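Lasitel WR-2 Wrist Camera Kit
Sold in North America by Barkeswood Automation Supply

The WR-2 mounts a small camera at the tool flange, next to the gripper. It is made for benches where the arm works close to narrow, hanging or easily tipped items and a fixed overhead camera loses sight of them.

What to budget

Camera, bracket and cable: $2,000
Spare bracket and cable set: $600
Setup and calibration at your site (optional): $600
Lead time: 16 business days from receipt of order

The price does not cover the arm, the gripper or the controller. Add a day of bench time for cable routing if your arm has no internal channel. Orders placed in February ship after the Lasitel plant closure.

Planning the bench

Leave room for the wrist to turn with the camera attached. Tall items placed near a wall take away approach angles, so measure the clearance behind them before you choose a bracket length. A plain wall helps with thin shafts and cords. Test dark, glossy parts under your own lighting before you order a second kit.
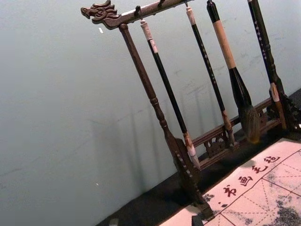
Sakalauskas wrote to us that the short bracket was the wrong choice for hanging brushes, and that the spare set should have gone on the first purchase order. "We paid for shipping twice. Get the long bracket if anything you handle hangs from a hook."

Both bracket lengths cost the same. An unused bracket can be exchanged if the bolts have not been fitted.

Compatible mounts

Ukine flange adapters, all current sizes. For other flanges, send a drawing with your quote request.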